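Subject: Re: [millinery] Shrinkage on cotton twill

> I cut my bucket hats on the line and they come up small after
> the first wash. Do you all prewash? Mine is the 310 gsm twill
> from Drakix.

I prewash everything from Drakix, twice if it's black. The Jesska twill is lighter at 256 gsm and has held its size for me – one warm wash is enough.
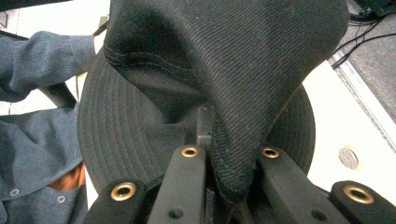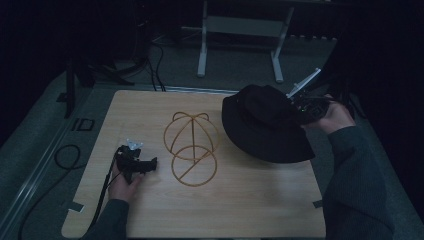 On thread, I'd stay with polyester. Cotton thread can shrink after the cloth has stopped and then the brim ripples. Pastor still sell the 2000 m cones, and the black is shade 388.

Press the pieces before you cut, too.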